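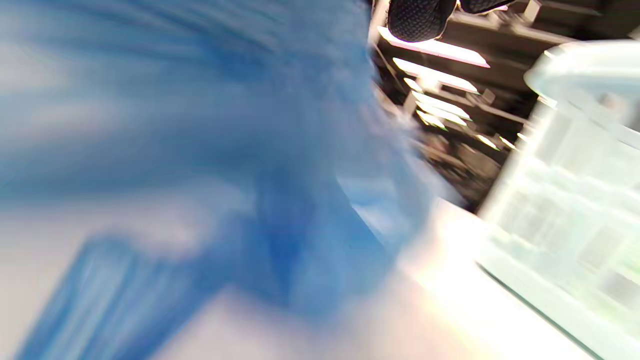

Progress report no. 2, Studville Robotics Club
To: Verena Hubmann, Feder Youth Fund
From: Ikhsan Pasaribu, club leader
Saturday, February 4, 2023

1. Work with the hand-held gripper

In this period the students worked mostly with the hand-held gripper, which carries its own camera. We named it Lük at first by mistake, and the correct name is Lục, as it is written on the grant form. I ask you to excuse the wrong spelling in my first report.

The students record themselves while they pick up cloth and put it down again. Until now we have 222 recordings. Rozália Oláh and her group watched all of them and kept 199 for the training of the arm. The others were put aside, most often for the reason that the gripper was turned too fast and the colours run together. When a piece of fabric is very close to the lens, it fills a big part of the view and the folds are difficult to recognize. Bright light on a white surface gives us a similar problem. The students now write both points in the log book after each session.

2. Students

There are 9 students in the group, the same as in the autumn. Two of them are new to programming and they learn with Thaddäus Strebel before the main session starts. He is patient with them and I am happy with how they are coming along.

3. Money

From the grant we have spent $3215. This paid for the gripper parts, one computer and the entry fee for the Mudetti competition. The receipts are in the envelope which Ambros Wyss brought to your office. One receipt, for the cables, is still missing and I have asked the shop for a copy.

4. What is late

The training of the arm should have begun in January. It did not begin, as the computer arrived late and we needed time to learn the software. I would like to move this step to the end of February, if you agree.

5. Next steps

Slower recordings with the cloth farther from the camera. A test with less light on the table. First training run on the new computer, with Rozália's group in charge. I will send you the results with the next report.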